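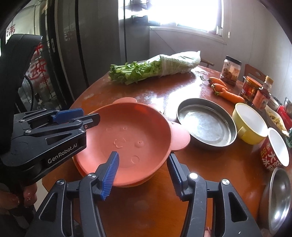 Fig. 2. Bear plate on the round table, steel pan and yellow bowl to its right.

4. Setting out the small table

For the Porka children's set. Do section 3 (washing) first, everything needs to be dry.

1. Wipe the table. Damp cloth, then a dry one. No polish on the days it's used for food.

2. Bear plate goes down first. Ears to the back, away from whoever is eating. Face side up, the pattern is faint so check with a thumb if the light is bad.

3. Press lightly on the rim, front then sides. If it rocks, lift and set down again. Don't slide it.

4. Steel pan to the right of the plate. Flat on the table, not overlapping the plate. Scratches on the bottom are fine, keep using it. Dents are not, swap it.

5. Yellow bowl next, further right. Handle to the left so it can be reached from the plate.

6. White bowl last, past the yellow one. Can stand on a tin or tub if you are short of room, as in Fig. 2, but only while empty.

Note: left-handed child, do the whole lot the other way round. Plate stays where it is, pan and bowls go to the left, yellow handle then faces right.

CAUTION: Take the white bowl down off the tub before anything goes in it. Soup especialy.

CAUTION: Steel pan holds its heat. Never straight from the hob to this table. Stand it on the side untill you can hold the rim.

Clearing away

7. White bowl off first, then yellow bowl, pan, plate. Scrape into the pan, not into the bowls.

8. Count nothing, just look under the table. Spoons end up there.

9. Stack: pan at the bottom, bowls inside if they fit. Bear plate stored seperately on its edge, the ears chip when things sit on them.

Spare plates: ask Mariama Alhassan, Thursday mornings. Quote part 108 and say which animal.

Next: section 5, high shelf.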